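The Kitchen That Knows Better

Every few years somebody decides that cooking is a problem and offers to take it off our hands. In the seventies it was the slow cooker, then the bread machine, then the halogen oven with the glass bowl. The current offer is the "smart kitchen", and I have spent most of June trying to find out what it is for.

The pitch is always the same. You are busy. You are wasting food. Your present oven is a dumb box, and you would be a calmer and probably thinner person if it could talk to your phone. Kollton, which sells a connected microwave for £533, says on its website that owners "reclaim their evenings". I asked how many evenings, and how they knew. A press officer sent me a customer survey. It had 146 replies, all from people who had filled in a form to get a free cookbook.

I should declare an interest. I like microwaves. Mine has one knob for power and one for time, and I have never needed to update either.

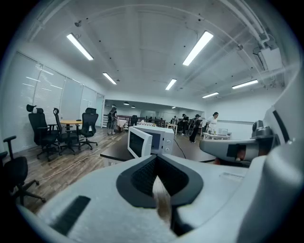 Does a connected microwave heat food any better than an ordinary one?
Most of the extra money goes on the screen, the wireless chip and the app. The part that does the heating is much the same in both, so a bowl of soup will come out much the same as well.

Pravesh Van der Merwe repaired kitchen appliances for 12 years before he took up teaching the trade at evening classes. He is not against new things. He has a phone he is fond of and a car that parks itself. But he gets short when I mention the Stustia range, which locks some of its cooking programmes behind a monthly fee.

"You've bought a box," he told me. "Then you're renting the buttons."

He would rather talk about doors. In his experience it is the door that goes, or the latch, or the plate that the wheels run on, and none of these is improved by a chip. What the chip does is add one more thing to fail, and when it fails the repair costs more than most people will pay. He has seen machines thrown out with nothing wrong with them except a dead touch panel. The old dials, he says, could be swapped in the time it took the customer to make him a tea.

I put this to Cledik, whose ovens have no dials at all. They replied that their panels are "tested for a lifetime of use". I asked whose lifetime. I am still waiting.

To be fair to the other side, I went to see Harpreet Cloutier, who has arthritis in both hands and runs most of her kitchen by voice. She bought a Mulder oven two years ago and would not part with it. She can't grip a small knob on a bad morning, and she can tell the oven to come on from her chair. For her the thing is worth the money, and I came away feeling I had been a bit of a snob.

Yet her list of complaints was longer than mine. The oven mishears "eighteen" as "eighty". It stopped working for a whole weekend when the maker's servers went down, and she ate toast. The setting she uses most, plain reheating, is buried behind pictures of salmon. What she would really like is two large levers and a decent beep, and she can't find anyone who makes it.

It is odd that the people who would gain most from this stuff are hardly ever in the adverts. The adverts have a man with good forearms chopping a fennel bulb while his oven preheats itself.
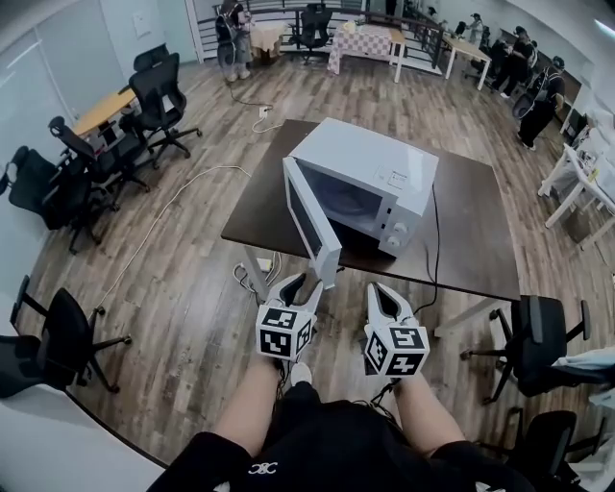
What happens to a smart appliance when the maker stops supporting it?
It depends on how much was built into the app. Basic heating usually carries on, but remote control, recipes and voice commands can vanish overnight, and buyers are rarely told a date beforehand.

Then there is the waste argument, which the firms are keenest on. A fridge that knows what is in it will stop you buying a second bag of carrots. Maybe so. I tried one for a fortnight and it knew about the carrots only when I told it, by typing "carrots". I already own a device that does this. It is a pencil.

I don't doubt that some of these machines will get better, and cheaper too. The first dishwashers were dreadful. But the dishwasher did a job that people hated, and did it from start to finish. I can't name the job that a £533 microwave does from start to finish. You still have to put the soup in.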